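Fetimcombe Shared Workshop: gripper build, bench safety check
Checked by Umesh Nishad, Oct 31, 2023

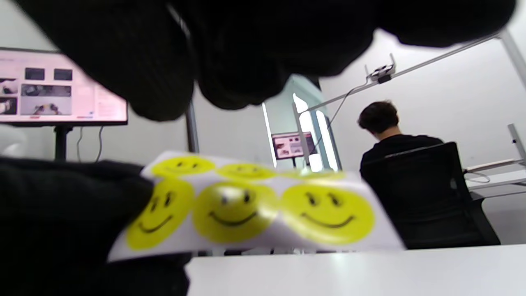

Stickers are the pass mark this time round. The green dots from May fell off overnight and were blamed on the build.

1. Gloves on for handling. PASS. Fit is another matter. Mine were chosen for somebody with longer thumbs.

2. Handheld gripper, jaws and trigger. PASS, with a moan. Spring still bites on release. Keep fingers out of the jaws, including when you are "only checking".

3. Frame bolts. 2 found finger-tight and nipped up. Whoever did them has gentle hands and should be given the tea rota.

4. Overhead clamps. PASS. Tug each one before you sit under it.

5. Cables. FAIL. Anything hanging at ankle or neck height gets tied back. Also failed in May, in the same words, which I have copied across to save effort.

6. Sirnus motor supply. PASS at 3 amps. Fuse label now matches the fuse.

7. Stop button. PASS on 7 presses. The Menzies bracket holding it wobbles, so press it like you mean it.

8. Sonard arm, speed limit. NOT CHECKED. Stays unplugged until the limit is back at 500 in the settings and someone has signed for it.

Recheck items 5 and 8 before the next session. Spare stickers in the drawer with the hex keys.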